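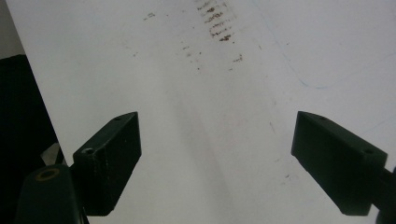
Fisar 96 Handheld Gripper, Two-Finger
Part no. 1841
Made by Avex

Hand-held gripper for recording and checking pick tasks at the bench. Two block fingers, matte dark finish, two holes in the top face of each.

Opening, max: 110 mm
Fingers: sold in pairs, replace as a pair

Conditions of use
Follow your site's risk assessment before any other rule on this page. The gripper is a hand tool and carries no safety rating. Do not use it inside the guarded area of a powered robot.

Before each session
Close the fingers fully and check that the faces meet square. Check finger screws for play. Wipe the work surface and remove anything not on the task sheet. Marks that will not come off are noted on the sheet.

During use
Keep the free hand clear of the jaw. Start and end every pick with the fingers open.

Records
Log finger changes by part number and operator. Form Odham 2 is supplied with each unit.

Page checked 2/6/21, Lụa Thái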